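Notes on Putting a Shared Study in Order

Posted in April, under Household

Regular readers of this page will be aware that the study at Rorkormont has been under review for a considerable period. The room was originally assigned to reading and correspondence. It has since taken on a wide range of other duties, and its contents have increased accordingly. Following a discussion with Ga-eun Cha, with whom I share both the room and the expenses connected with it, it was agreed that the contents should be gone through in full and that a written account should be kept. The present post is that account, slightly shortened.

The first matter to be addressed was the wiring. When we took the lease, the previous tenant left a handwritten sheet stating which wall port was live and which was not. That sheet was mislaid in the first winter. Since then the practice in this household has been to plug a cable into whatever would receive it and to make no further inquiry. I do not defend the practice. It served until the desk was moved, at which point the cables were required to cover distances for which they had not been bought.

The connection itself is supplied by Pinach, whose installer visited once, before the furniture arrived, and placed everything according to the convenience of a bare room. Our wooden desk, with its walnut-brown finish and rounded top, came afterward from Mabuza and was set down where the light was best. The position of the desk was therefore decided on one set of considerations and the position of the port on another.

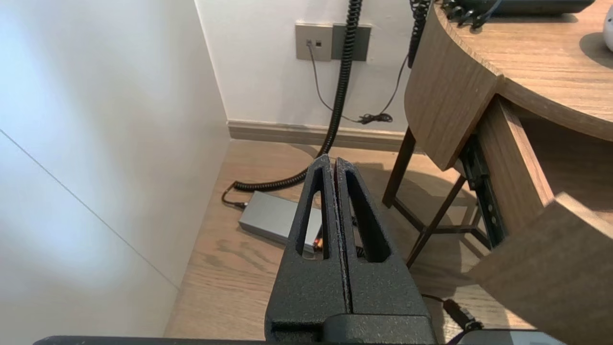
Should the cables be dealt with before the furniture is moved, or after?
Furniture first, in our experience. A cable can be gathered up and led to a new place in a few minutes, and any neat arrangement made along the baseboard will have to be undone if the desk is later shifted by the width of a hand. Unplug what must be unplugged, settle the large pieces, live with them overnight, and only then reach for the ties.

We did not follow this order ourselves. I spent an evening on the wiring with a packet of reusable ties and was pleased with the result until Ga-eun came in with a tape measure and established that the desk chair could not be drawn back fully without meeting the bookcase. The desk is 48 inches wide. The stretch of wall I had reserved for it would have suited something smaller. The ties were cut, the desk was moved, and the evening's work was entered in the notebook as preparatory.

The rules finally adopted for cables are as follows. Slack is to be gathered at the wall end, so that it does not collect under the feet of the person seated. Power and network cables are to be kept apart where the length permits. Coiled cables are exempt from tying, as they return to their own shape regardless and the tie merely slides along until it is lost. Any cable whose purpose cannot be stated by either resident goes into a box marked with the month, and if it has not been asked for in a year it leaves the house. The box at present is marked April.

Consideration was given to a plastic channel of the kind that fastens along the top of a baseboard. Ignacio Haddad, who lives on the floor below and has fitted such a channel in his own front room, was kind enough to show us his. It is tidy. It is also very much a piece of plastic channel, and having seen it in place over tea I found that my enthusiasm had declined. The question has been deferred to the fall.

The second matter was that of small devices. I had not appreciated how many objects in a modern room are white, rounded, and without any outward indication of what they are for. Ours had been distributed over several years among the desk drawer, the windowsill, and a fruit bowl in the hall. Some were purchased, some were supplied with other things, and some were passed on to us by relatives who described them as perfectly good. It was resolved that each should be taken up in turn, its label read, and its particulars written down before any decision was made as to keeping it.

The labels proved to be the most useful part of the exercise. A device may have lost its box, its leaflet, and its owner's recollection of it, but the small sticker generally remains, and a line of characters beginning with MAC is at least something that can be compared against the list of devices kept by the router. I recommend a good lamp for this work. The print is small, and it has often been applied to a curve.
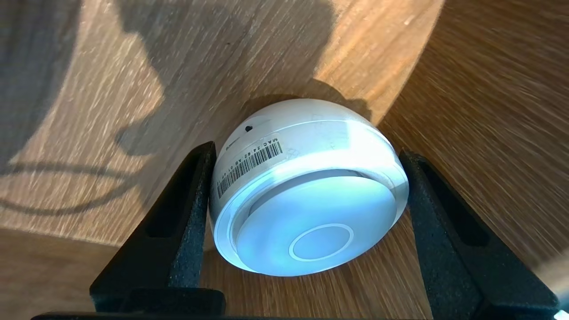
The notebook entry for each item was kept to a single line: what it appeared to be, what its label said, where it had been found, and where it was to go. Ga-eun proposed a fourth heading for handwriting, on the grounds that several of our things carry notes in pencil or faded pen that must once have meant something to the person who made them. I was doubtful, but the heading was added, and it settled the matter of an old adapter on which I had written, in my own hand, the single word Ciler. Ciler is the street where we had our first apartment, at number 723, and the adapter belonged to a lamp that did not survive the move. It was released to the recycling depot with thanks.

I would caution against attempting this at the end of a day. Our own sessions were limited to 15 minutes each, by the kitchen timer, and were held directly after breakfast. Beyond that point one begins to keep things for no better reason than that the hand is already holding them. A session may close in the middle of a drawer. The drawer will be there tomorrow.

The third matter, and the one on which opinion in the household was most divided, was seating. I was in favor of reducing it. A study, in my view, requires one proper chair and nothing that invites a person to lie down. Ga-eun's position was that the sunny side of the room is the pleasantest place in the apartment for most of the day, and that to leave it without anything soft to sit on would be a waste of rent. She also observed that I am the resident most often found asleep there. The point was conceded.

It was therefore decided that the soft things would stay, and that the floor in front of them would be treated as protected ground. Nothing may be set down on it for longer than the task in hand requires. I should add that upholstery in strong light will fade, and we have undertaken to turn the cushions at the change of each season. Whether this will be observed past the summer I cannot say. 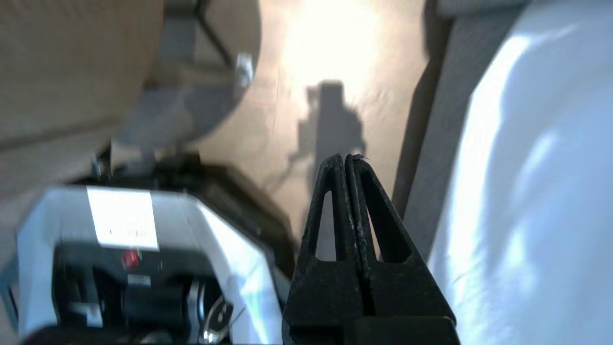
The sunny side of the study.

The cost of the entire undertaking has been modest, consisting of the ties, a label roll, and a replacement foot for the desk chair. Mabuza quoted separately for a fitted storage wall, which with delivery and installation would have come to up to 3,000 dollars depending on the doors chosen. The quotation was read aloud at dinner and then filed.

Some items remain open. The bookcase has not been touched, and will require a post of its own, as the question of double-shelving paperbacks is one on which readers have written to me before with great firmness. The lower desk drawer still does not close on the first attempt. Ignacio has asked for the return of his stepladder. The stepladder is in the hall, and will be taken down to him this evening.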